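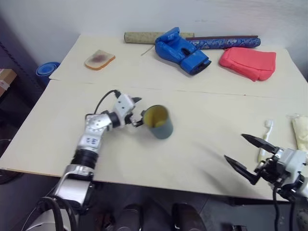 I've been selling the Prasamell cup for a good while now, and it's still the thing I get the most mail about, so I finally gave it a proper page. It's a plain cup for kids' rooms, dorm desks, craft tables, wherever you need somewhere to put stuff (or drink out of, sure, that works too!). The outside is a dark gray-green and the inside is bright yellow, and you get the best look at that yellow when the cup is tipped a little toward you. I went back and forth on that color for most of one May and I'm so glad I didn't chicken out and go with beige. A white toothbrush looks great next to it, by the way, and that's how a lot of you end up using it, going by your emails.

The toy bread, the blue boxing glove, the two long rolls and the coral-pink pouch don't come with the cup. I get asked every time! The pouch is my own and I don't sell it, sorry. I just like seeing the cup on a table with other things, the way it would sit at home.

Color: dark gray-green outside, bright yellow inside
Item number: 524
Ships from: Akport
Sold: singly or in a set of 3
Returns: 30 days, unused

A few things I'd want to know before buying. The yellow is not the same yellow as on the old Pickering bowls, it's a good bit stronger, so if you're hoping for a perfect match you'll be let down. Side by side on a shelf they look fine to me, but my sister disagrees, and she has four of the bowls. I wash mine by hand with a soft sponge. Please don't put it in the microwave.

Sets of three are all the same color. I tried mixed sets once and packing them drove me up the wall, so for now it's this one or nothing. There's a lighter green on my list if Driteo (they do my boxes and mailing) can find me the shelf space.

The last batch was 900 cups and it went faster than I'd planned for. The new batch is in and ready to go out as of February 7, 2024. If the button says sold out, leave your email in the little box underneath and I'll write to you when there are more. I do read those, it just takes me a day or two when things get busy.

Gift wrap is brown paper and string. Tick the box at checkout and add a note if you want one tucked inside the cup.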